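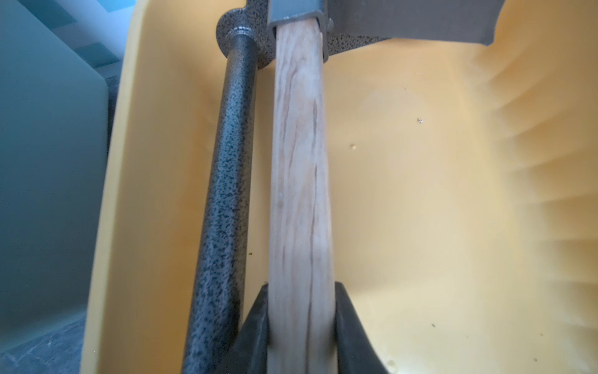 Wrist camera view at the bin station: the gripper on a wooden tool handle, with a metal-handled tool next to it.

I spent Tuesday at the Sotmont visitors' day in Jiltdale, mostly in the gripper hall. Sotmont tests hands and wrist cameras for companies that buy arms but don't want to do the comparison themselves. They open the building twice a year, in May and September. There were 16 of us in my group. Kyu-ri Jin took us around.

The first stop was bin picking. The bin is yellow plastic with ribbed sides, and the tools go in by hand. The job is to pick the one on the work order and leave the other where it is. For our run that meant the wooden handle, with a speckled metal tube handle lying close on its left. Two-finger gripper, black fingers, narrow at the tips.

I asked about finger width, as we have had trouble with it at our own plant. Jin said they had tried three sets on this station. The wide pads held better on flat stock but needed more room than two handles side by side will give them. The narrow ones get in, but they have less surface to hold with, so a long tool can swing if the grip is too far from its balance point. They now take the grip point from the camera instead of a fixed offset.

Nam-gil Yoo runs the force tests. His default for wood is 60 newtons. He has gone up to 100 on metal tube, where the round section tends to roll between flat fingers. He would like a grooved finger for tube, but a groove does nothing for a flat-sided handle, and he doesn't want a tool change in the middle of a bin. The log for the narrow set stood at 2838 grasps when we were there. I asked for the failure rate and was told it goes to the customer first. Fair enough.

The camera discussion was more useful to me than the force numbers. The Noh unit sits at the wrist and looks down past the fingers. At that distance you can see the grain in the wood and small bits of debris on the bin floor. What you lose is the rest of the tool. On the monitor the blade ran out of view at the top, so the software has to work out the length from an earlier picture taken higher up. The Famlow controller stores that picture and passes it along. Crisanto Dizon, who wrote that part, said most of his time went into matching the two views.

Lunch was sandwiches in the training room. In the afternoon we saw the suction bench, which I skipped most of, and the cable wear rig, which was out of service.

Parking is behind the building and fills up before nine. Bring your own safety glasses if you wear prescription lenses, because the loaners don't fit over frames. Sign-up for September goes through Myung-ja Chae at the front office.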